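Search this site Search Clear
Life > Essays > In Praise of the Box Lid

In Praise of the Box Lid
By Jayanthi Iyengar
Mar 9, 2026

My mother kept her bracelets in the lid of a shirt box, and for most of my life I was a little ashamed of it. Other people's mothers had proper jewelry boxes with velvet and a key. Ours had a lid on the dresser, and in the lid was everything she wore, in one big friendly heap, so that getting ready for a wedding meant the whole lot came out on the bed and we all sat around picking strings apart and telling each other to hurry up.

I bought myself a real jewelry cabinet when I got my first good job. It came from Sonivley, it had 23 little drawers, and I could never tell you what was in any of them. I wore the same 2 bangles for years because they were the ones on top. Everything else went into the dark and stayed there (I found a pair of earrings last September that I had already mourned and replaced!).

So I'd like to say a word for the shallow tray, the box lid, the plain white thing with a low rim that you might otherwise throw out. Spread a plastic tablecloth on the table, tip out what you own, and see what you reach for.

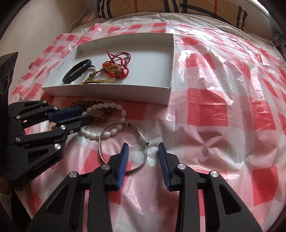 What I found, once I let myself be untidy about it for an afternoon, is that bracelets don't want to be sorted by what they cost. My cabinet had me putting the gold with the gold and the beads with the beads, as if I were running a shop. But I don't get dressed that way, and I doubt you do either. A leather band somebody gave me at a train station belongs next to a red cord from a temple visit, because I wear them on the same kind of day, and a metal bangle can sit with the beads if that's how it ends up on my arm.

My neighbor Mrs. Ogundipe disagrees with me completely, and she has a point about tassels. They do catch on everything. She hangs hers from hooks inside a closet door and it looks lovely, like a very small store. I tried it and the door rattled every time I wanted a sweater.

The other argument I hear is dust, and all right, there is dust. I wipe the tray when I notice it, which also gets the bracelets handled, and a bracelet that gets handled has some chance of being worn. A knot in a cord takes about 4 minutes with a cup of tea beside you. I have spent longer than that looking for the key to a velvet box.

The cabinet went to my niece, who keeps craft glue in it. My mother's lid is on my dresser now, with one corner taped.

Shares 500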